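Why Do Some Shoes Have Holes?

Most shoes try to keep water out. Clogs made from foam do something different. They let water in, and then they let it out again.

A foam clog starts as tiny beads of plastic. A machine heats the beads until they are soft and pushes them into a metal mold shaped like a shoe. The plastic fills with very small bubbles of gas as it heats up. When the mold opens, the foam puffs out and then shrinks a little as it cools. The bubbles are why a clog weighs so little. They also make it soft to stand on.

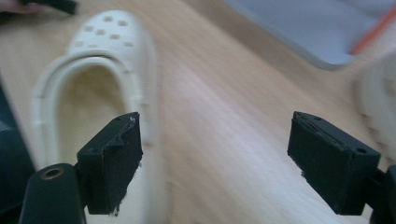 The holes go on top, over the toes. Feet sweat, and the holes let warm, damp air escape. If you step in a puddle, water can run out through them too. Some clogs have big round holes and some have small square ones. In our Hestgate reading club we looked at 7 kinds of clog, and the holes made a different pattern on each kind.

Turn a clog over and you will find bumps and grooves on the bottom. This is called the tread. The grooves give water somewhere to go when you walk on a wet floor, so the rubbery foam can touch the ground and grip it. When the tread wears flat, the shoe gets slippery and it is time for a new pair.

Cleaning a foam clog is easy:
Rinse off the mud.
Rub it with a drop of dish soap and an old toothbrush, 2 or 3 minutes for each shoe.
Rinse again and let it dry in the shade.

Do not leave clogs in a hot car or on a heater. Heat can make the foam shrink, and it will not stretch back. 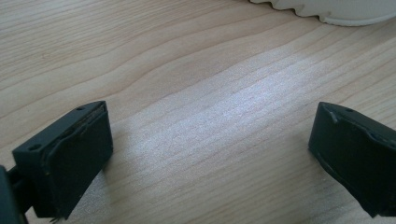
Espinoza wrote in to say that this is true, and that a pair left on a sunny porch all through August came out a whole size too small. The cat sleeps on them now.

Next time: how laces are made.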